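Section 4. Recording episodes for the utensil sorting task

This section explains how to set the table and record episodes for the method we call Prieto. It assumes that both arms are already calibrated (Section 2) and that the Sornano recorder starts without errors (Section 3). If you only want to run our trained policy, go directly to Section 6.

4.1 What the method needs

Prieto learns from demonstrations by a human operator. It differs from our earlier method, Jumonley, in one point: the two arms do not share one long plan. Each arm predicts its own short motion and also a "wait" value, which tells the other arm to stay out of the middle of the table. For this reason the episodes must contain moments when both grippers are near the containers. If one arm always works alone, the wait value stays close to zero and the training gives you nothing useful.

We trained the first version with 200 episodes and the present version with 2,000. Araceli Garrido compared them in April, and the larger set helped mostly with thin metal handles.

4.2 Preparing the table

1. Clear the area between the two arms.
2. Place the two clear containers side by side in the middle, with the white tape strips on the far side.
3. Let the rims come close together. A small angle is fine, and you should change it a little between episodes.
4. Choose the utensils. Mix plastic and metal pieces in the same session.
5. Check that each cable can follow its arm through the full reach without pulling.

Note: Do not fix the containers to the table. The policy must learn that they can move.

4.3 Recording

1. Start the recorder and enter the operator name.
2. Move both arms to the home pose and wait for the ready sound.
3. Begin the demonstration. Keep your speed even, also when you correct a mistake.
4. When both grippers come near the containers, let one arm finish before the other arm enters.
5. Return to the home pose and press Save.
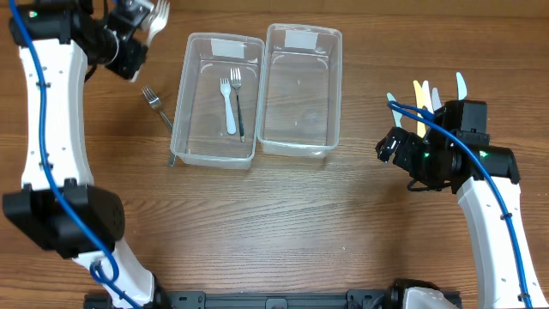 Figure 4-1. Both arms at the containers. The left gripper holds one white plastic fork, the right one holds several plastic utensils.

A fork that lies outside the containers does not make an episode bad. Keep the recording, and mark it with the label "outside" so that the training script can find it.

Caution: Keep your hands away from the table while the arms have power. To move a piece by hand, press Pause first and wait until the recorder shows HOLD.

Caution: A bundle of utensils is wider than the gripper. Lift it above the container rim before you move sideways — the recorder does not check for contact.

4.4 Checking the episodes

1. Open the session in the viewer and play every episode once at double speed.
2. Delete episodes with fewer than 300 time steps. They are usually started by accident.
3. Look at the curve of the wait value. It should rise at least one time in each episode.
4. If an episode is longer than 3,000 time steps, cut it at a moment when both grippers are open.

Note: Marcelino Carrasco wrote the cutting tool for the Gedcombe file format. Older files must be converted before you use it, see Appendix B.

Questions about this section can be sent to Charmaine Masilela. Last changed 16 January 2026.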